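Moving Back to a Small Town, Two Years In

October 2019

I moved from the city to Zundstead 2 years ago, for reasons that sounded excellent at the time and mostly involved rent. The town has 4000 people in it, and I believe every one of them has now asked me whether I'm settling in. I say yes. They look at my shoes and say, "Give it time."

Mostly they're right. It took me a full winter to learn that the hardware store closes for lunch, and that lunch is a flexible idea. It took another to stop locking my car in the driveway, and then one week to start again after a raccoon worked out the door handle.

What I miss is being ignored. In my old building I could carry a mattress down four flights of stairs and people would step around me without looking up from their phones. Here I bought a rake and had two conversations about it before I got home.
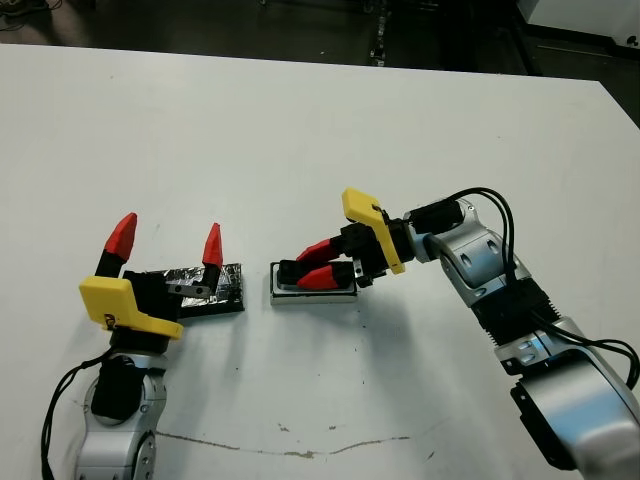
The bus, such as it is

There is one bus to Prillmont. It is the 57, a number that suggests fifty-six other buses, and I have yet to meet them. It leaves in the morning, comes back in the late afternoon, and if you miss the second one you get to know Prillmont very well. I have eaten a lot of pie in Prillmont.

The driver waits for regulars. I found this irritating for a year, sitting there with the engine running while someone hunted for their gloves. Then one morning I was the one jogging down the hill with toast in my hand, and I've had no complaints about the system from that day on.

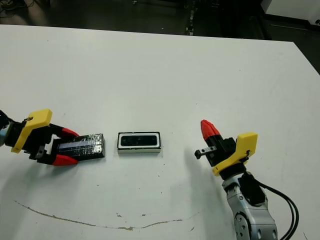
My other big adjustment has been food. The city had a Kioko on my corner that would hand me noodles at midnight, no questions asked. Zundstead has Dretis, which is a diner until three and then a place where people play cards. The soup is good. The menu lists nine kinds and there is always one, and you find out which when it arrives.

I did the math on rent last week, and I'm saving $2000 a month over what my old place goes for now. A fair chunk of that has gone into the car, a snow shovel, a better snow shovel, and boots that finally passed inspection at the post office. I still haven't figured out what to do about the raccoon.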